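Figurine collecting

Figurine collecting is the hobby of finding, keeping and showing off small sculpted figures, mostly in clay, stone, glass or resin. I've been at it since I was a kid and I'm the one who writes most of the entries on this site, so forgive me if I ramble a bit (I will!). People have been making little figures for thousands of years, and plenty of folks have always wanted a shelf full of them.

Most of us sort pieces by material first. Earthenware is soft and chips if you look at it funny. Stoneware is tougher, and porcelain is hard, thin and usually the priciest of the bunch. Toys sit in their own corner of the hobby, and I say let them in – half my favorite pieces started out in a toy box.
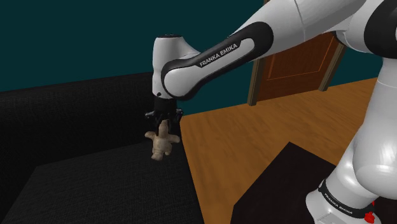
Glazes and painted marks

A glaze is a glassy coat melted onto the clay in the kiln. Painted marks can go under it or over it, and the ones on top wear away faster. I love a worn piece, myself. Bands around a neck, little crosses, curvy strokes – they're all common on folk-style ware, and a faded motif doesn't have to drag the price down much. The Cinier price guide lists 296 folk-style pieces, and I've spent whole evenings arguing with it in pencil.
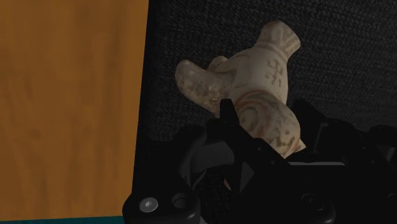

Can you wash an old painted figurine?
Use a soft dry brush and leave the water alone unless you're sure the paint is under the glaze. Paint on top can lift right off, and there's no getting it back.

Keeping and displaying

Direct sun is rough on cold-painted pieces, so pick a shelf away from the window. A dab of museum wax under the base keeps things from walking when a truck goes by. I number every piece in pencil on a paper tag and write the same number in a notebook – the Jenura club does it this way too, and their shared list was up to 764 entries last February.

Buying and swapping

Swap meets are the fun part, if you ask me. The Gamage fair had 246 tables the last time I went and I got through maybe half of them before my feet gave out. Bring a small flashlight, run a fingertip along the rim to feel for filler, and wrap everything twice for the ride home.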